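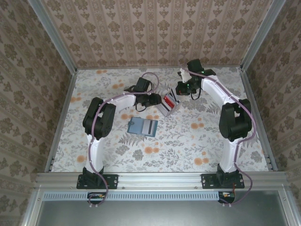
Clenley bench gallery: collecting two-arm demonstrations

June was our first full month of recording on the Clenley bench. The task set is small household handling: boxes, cards, booklets, thin stiff sheets. A person drives both arms by hand control, the joint positions and camera streams are logged together, and each attempt is saved as one episode. The policy is trained on the episodes we keep.

We have 617 episodes so far. Of those, 322 passed review and are in the training split. Most of the rejected ones were dropped for long pauses or for a grip that slipped and was never recovered. We keep the rejects in a separate folder, and Ermira Kadrić is using them for a failure classifier.

Warrick Dunstan and Ans Van Beek did nearly all of the driving. Pascal Collet wrote the review tool. Questions about file formats should go to him.

Sheet handling, wrist view

A clear acrylic sheet held upright between yellow foam finger pads, with a second pair of pads closed in front and the card stack standing off to the left. Clear material is hard for the cameras, and we want more episodes of it than of anything else on the list.

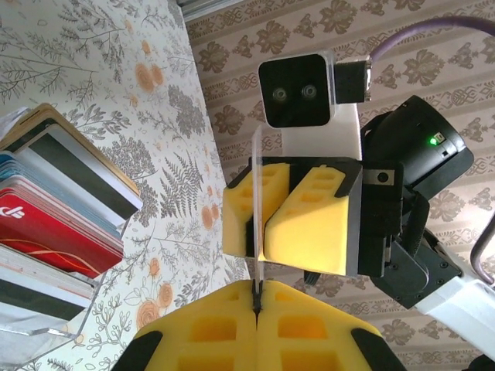
Notes on the setup

The wallpaper and the tabletop print are changed between blocks so that the policy does not tie a task to one background. Start positions of the objects are also changed by hand before each episode.

Drivers work in blocks of 13 episodes and then swap. Longer blocks gave us faster motion but sloppier grasps, and the review tool flagged more of them.

Every episode gets a one-line text label from the driver. Drahomíra Kopecký checks the labels for wording. Please write "pick up the box" and leave out which arm did it, as the arm is already in the log.

Next

The same task list goes to the Ferrand bench in August. Sheet handling will be recorded there first, then cards. The reviewed episodes from both benches will be merged under the name Brulen, release 2.

Page last changed Jun 14, 2024.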